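Changes to cold storage bookings from May

The walk-in cool room on level 2 will move to a new booking schedule in May, following the replacement of the evaporator fan and door seals. Shelf space will be allocated by the tray instead of by the full rack. Existing bookings have been carried over and do not need to be entered again.

The change follows a review of use over the past year. The log held 2667 entries, and many racks were booked in full for a single tray of berries or leafy greens. Under the new schedule a group may hold up to 60 trays at one time. Requests above that limit go to Erhan Türkmen, who will check them against the harvest calendar. 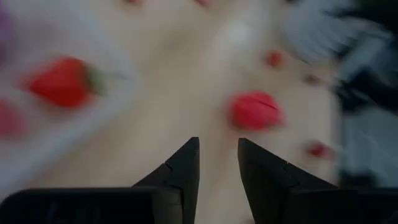
Postharvest and Produce Quality Group

Set points are unchanged for soft fruit. Strawberries and raspberries remain on the left-hand bays, with the air return kept clear. Stone fruit moves to the rear bays, where the Nunon loggers recorded the smallest swing during defrost. Trays left over the floor drain will be moved without notice.

Ethylene-producing fruit must not be stored in the cool room overnight. Apples and ripe pears go to the Stendier cabinet in the annex, which has its own scrubber and is booked on the same form. The cabinet filter was last changed on 15/04/2019.

Labels must show the group code, cultivar, harvest date and discard date. Handwritten labels are accepted if done in pencil or cold-proof marker. Unlabelled trays will be held for three working days and then composted.

The spare humidity probe is still on loan to the Irudholm plots. Groups needing relative humidity data before it is returned should ask for the older handheld unit and allow nearly an hour for it to settle before taking a reading.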